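Robots on packing line - do hours get cut?

Our packing shed is getting a Skeltar arm in September. Anyone been through it?
Posted by Oltis6, Jun 2, 2026

Imad Zoubi
We got two last year. Hours stayed the same but the work changed. I used to pack 200 boxes a shift, now I clear jams and sort the odd shapes. Less sore, more boring. Ask about retraining and get it in writing.

tannous944
depends on your boss

Pasto
Ours still struggles with clear stuff - we do that by hand.

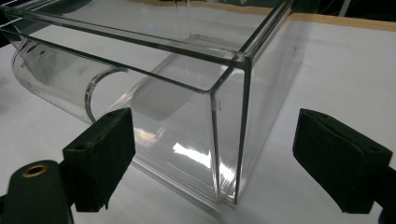
Clear box and tube on the bench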